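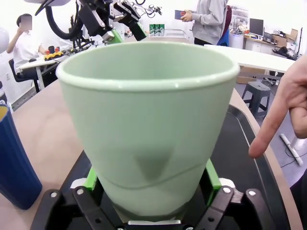
The mint cup in the green finger pads, seen from the wrist.

I've wanted a look at the Stellel two-arm kit since June, so when Pudcombe opened their workshop for an afternoon I was on the early train. Nusrat Abeysekara showed us round and let us ask anything (I asked far too much!).

What won me over was the fingertips. They're bright green, they come with the kit, and a spare pair costs 30 pounds. The gripper itself is 191, and you can buy it without the arms. I liked how easy it is to see where the pads meet the cup, even from across the table.
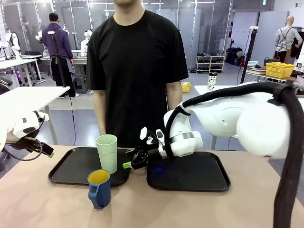
Cup on the left-hand tray, mug in front of it, right arm reaching across.

The trays and cups are the café set, one of five task sets on the list. Beler make a rival kit that I tried last year, and the manual ran to 91 pages. Stellel's fits in a coat pocket. I still want to know how long the pads last, and Nusrat has promised me the wear figures. Stougaard's workshop is next on my list.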